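## 4. The block task and how we ran it

I should say up front that I never meant to write a paper about stacking blocks. When Tineke Wouters and I took over the Sunday robotics club at Clolside, the plan was line followers, same as the year before, and maybe a bit of soccer if the batteries held out. But the older kids had already been through all of that (twice, some of them!) and kept asking when they'd get to use an arm. So we built one over the winter break, called it Koster after the street the club is on, and spent the rest of the term finding out what teenagers do with it.

The task itself is dead simple to explain. Two blocks start on the table, and the arm has to put one on top of the other and let go without knocking anything over. Each pair of students wrote their own pick-and-place routine in Python, starting from a skeleton Riku Okabe put together for us. The skeleton could move a joint and open or close the fingers, and that was it. Everything else was up to them. We ran 40 scored attempts per pair, and a pair could change their code between attempts as often as they liked, so long as they wrote down what they'd changed and why in the logbook.

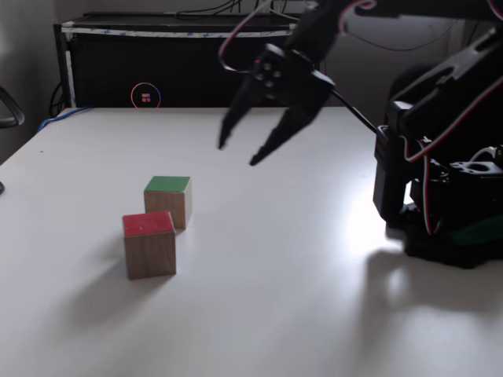

Choosing a starting layout caused more arguing than any other part of the project. The first version had the blocks well apart, and the stronger pairs got bored with it by morning tea. Tineke wanted something that would make them think about approach direction, so we tried what the students came to call the "neighbours" layout, with the green-topped block tucked close behind the red one and turned a little off square (Figure 4). It looks like nothing much. But if you drop those two long pointed fingers straight down over the front block with the gripper wide open, you have to wonder where the far finger is going to go, and most of the pairs didn't wonder until they'd bumped the green one. Painting only the tops was my idea, by the way. It gave the kids a colour name to use in their code and left the wood grain showing on the sides, and I still like how they look.

**Figure 4.** The neighbours layout, gripper open above the table.

We sorted failures into bumps, drops and misses, and the students did the sorting themselves. I was a bit nervous about that! To check them, Riku went back over 90 of the logbook entries and recoded them without looking at the students' labels. He agreed with the kids on 52 and disagreed on the rest, and when we went through the disagreements together nearly all of them came down to one question: is it a drop or a miss if the block lifts a few millimetres and slides out? Our coding guide didn't say. The students at Pusomstead, who borrowed the task in March, added a "slip" category, and I'd recommend anybody repeating this do the same from day one.

The logbooks were also where we saw pairs change how they talked about the arm. Early entries blame it ("Koster was grumpy today"). Later ones name a joint, an angle and a guess. We come back to those entries in Section 5.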